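Getting the last of the shampoo smell out of a clear bottle?
2 min read 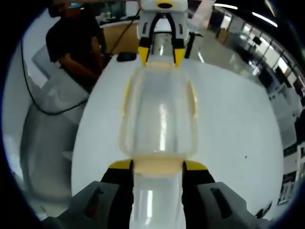
I refill everything now, mostly from the bulk shop in Stestano, and I'm trying to reuse old bottles for dish soap. The labels come off fine. My trouble is the smell, and also that tint! The bottle is clear plastic but it has a faint yellowish look, a bit stronger at the rim, and the narrow part widens out to soft shoulders that my brush just slides past. I've soaked it twice in hot water. Is it worth going on, or should I recycle it?
Posted by Prudine, 14/09/2018

refillfan_13
Baking soda! Two spoonfuls, warm water up to the shoulders, cap on, shake like crazy and leave it overnight. For the corners I drop in a handful of dry rice with a little soap and swirl it (do this over the sink, trust me). The smell usually goes after the second night. The yellow I'd leave alone, some plastic just ages that way and dish soap won't care.

Inari
just buy a new one they're cheap

Eshun
Don't use boiling water, I warped a nice one like that. White vinegar and water, half and half, an hour or so, then rinse and let it dry upside down with the cap OFF for a few days. Wash the cap separately too, mine was where most of the smell was hiding.

Comments
"Rice trick worked on my vinegar cruet, thanks"
"Does this work on pumps?"
"Mine still smells like coconut but I kind of like it now"

Contact us | Copyright 2018 | Back to top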